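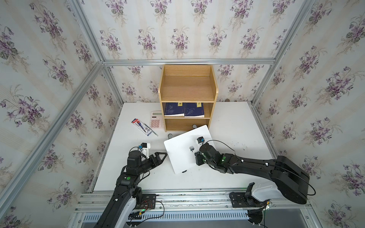 Open house at Brindell: two arms, one desk, a lot of waiting

Got to the Brindell open day just after 10 a.m., coffee in hand, no badge. Badge came later. February, freezing, and the heater in the demo hall was doing nothing for anyone.

The draw was the desk bay. Violet wallpaper, little oak-colored shelf, a pair of notebooks, pink calculator. Somebody's home office, basically, with two black arms bolted along the front. The job - handle a slim white computer around all that clutter and leave the furniture alone.

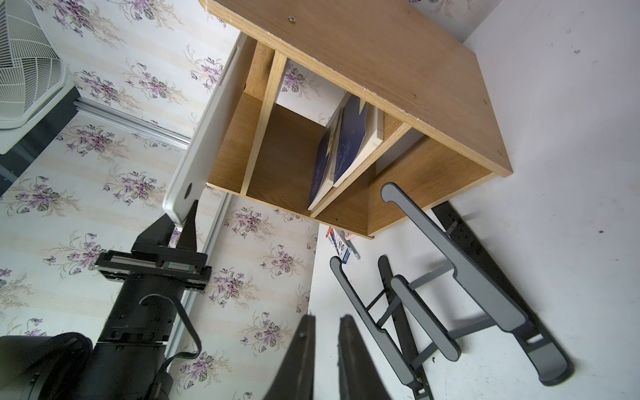

Harder than it sounds, and slow. The software is called Trevar, and the crew said it had been through 2,236 practice runs before the doors opened. 1,142 of those they called clean. They wouldnt define clean. I asked twice.

The wrist cameras are the part I liked. You get the gripper's own view, all odd angles, a shelf tipping over sideways, a laptop edge and its two USB-C ports filling half the screen.
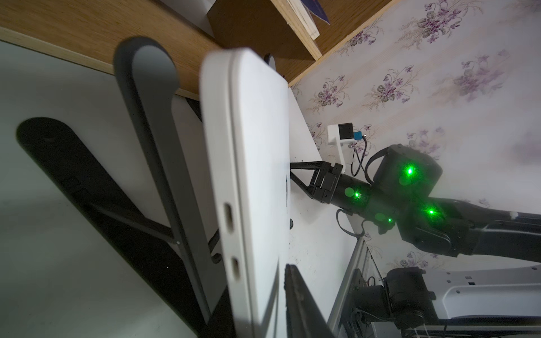
Photo: Vumeo / Brindell open day

Vumeo handles the camera feeds, and their table by the door had the longest line all morning. 600 visitors signed up, according to the sheet. Felt like most of them were standing in front of me. A kid on a stool got the best spot and kept it.
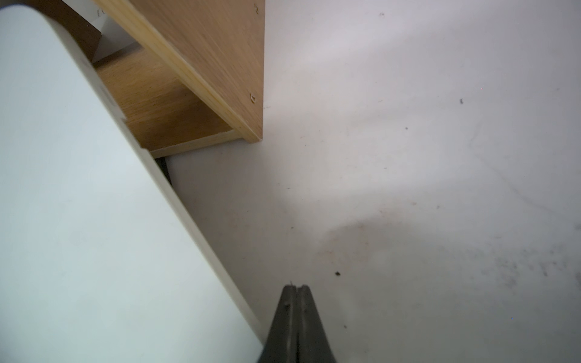

What's next

Ezzat, the smaller shop across the hall, gets the bay in the afternoon for its own arm software. Same desk, same wallpaper. Doors close at 4 p.m. and parking is teh usual mess - take the bus.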